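The Phone Can Stay Where It Is

Opinion

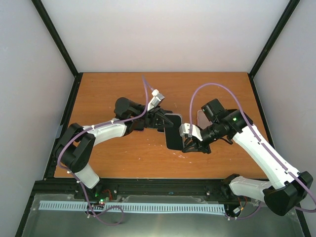
A dark smartphone on a wooden tabletop.

I have now been told by three separate people, all of them under a doctor's age and over a student's, that they are "giving up" their phones. One told me by text. Another had written a long post on the matter, to be read, I assume, on a phone. The third told me in person, across a café table in Nitport, and then asked whether I could look up when her bus went.

I have nothing against giving things up. I gave up sugar in tea at the age of 19 and have been dull about it ever since. What I object to is the idea that a phone is a vice, like gin, and that the cure is to be found in a drawer, a tin box or a cottage near Gillton with no signal and a visitors' book full of people claiming to have heard their own thoughts.

The cottage, by the way, is 300 pounds for two nights. I rang to ask. You are met at the door with a cloth bag, into which your phone goes, and the bag is hung on a hook in the kitchen. I have a hook in my kitchen already. It holds the oven gloves, and I have never felt moved to charge anyone for it.

Let me say what is true in all this, so that nobody has to write in. Yes, we look at the things too much. I once walked the whole length of the seafront reading a row about bin collections in Jurnton, a town I have visited once and did not care for. I had views on those bins. I still do. They should go fortnightly with a separate one for glass. The sea, I'm told, was very good that evening.

But consider what we did before. I am old enough to remember the waiting room as it used to be, and I can report that it was not full of people at peace with the moment. We read the notice about coughs. Then we read it again. There was a magazine with its cover gone and the crossword done in biro by somebody who couldn't spell. My father read the backs of cereal packets every morning of his life with the close attention of a man checking a contract, and had you taken the packet away he would have moved on to the jam.

The wish to look at something other than the person opposite is very old. I doubt it will be cured with a cloth bag.

What bothers me more is how quickly we have let everything useful be moved on to the phone, and then begun scolding each other for holding it. The car park behind my library used to take coins. Now it takes an app, and the app takes your email address, your number plate and most of your good temper. My surgery wants me to fill in a form on a screen before it will let me speak to a person about my knee. My bank shut its branch and sent me a cheerful message about it. Then I open the weekend paper and find two pages on how to reclaim my life from the device, with a square code at the bottom that I should scan to read more.

You can't have it both ways. If the council would like me to spend less time on my phone, the council could put back the slot for the coins. I would walk to it gladly. I would bring the right change.

There is also the matter of who gets to do without. The friend who rents the cottage has a husband at home to take the calls from school. My neighbour, who does care work and gets her shifts by message at ten at night, has no such plan. If she hangs her phone on a hook, she loses the morning's work to whoever answered first. She hasn't heard about digital rest and I am not going to be the one to explain it to her.

My own rules are modest. The phone doesn't come to the table when there is food on it. It sleeps downstairs, though I admit I went back for it twice last winter – once for a noise outside, once for no reason I would defend. In July I turned off all the little sounds, and for nearly a week I felt as though the house had been burgled by someone who only wanted the pings.

I also told my sister I would stop sending her pictures of our dog, Kong, asleep. She rang the next day, on the landline, to ask if he was dead.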